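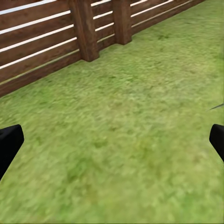

Every March the leaflets come through my door in Plirnbridge, and every March I wonder who believes them. This year's is from Drusico, a lawn treatment outfit with a van and a great deal of confidence. Seven visits a year, $630, and by midsummer I am promised a yard the neighbors will envy. The promise is always the same picture, more or less: grass running up to a wooden fence, no flowers, no stones, nothing lying on it. I've been looking at that kind of lawn for most of my adult life and I still can't work out what you are supposed to do with it once you have it.

The leaflet says a treated lawn "adds value." To what? I asked the man on the phone and he said studies had shown it. I asked which ones and he said he'd email me. He did email me, three times, with discounts. The last one knocked the price down to 500 if I signed before Saturday, so I suppose the first 130 was for the studies.

I'm not against grass. I have some. It gets mowed when I can't find the hose anymore, and it goes brown in August and comes back in the fall without anybody visiting it. My late mother kept hers going for decades with a push mower and a bad temper.

What bothers me is the calendar they send, with its early feed, late feed, moss control, and something called a "root conditioner" that I have now looked up twice without learning what it conditions. The weed killer visit comes right after the visit that makes everything grow. Miss one, says the small print, and the results aren't guaranteed. Read a little further down and they aren't guaranteed anyway.

A couple on Gudeta Street have been signed up for two summers. I walked past last week to have a look at their yard, and then at the one next door, which gets nothing at all. I could tell them apart because one had a little sign stuck in it.

The leaflet is in the recycling. I expect the next one by June.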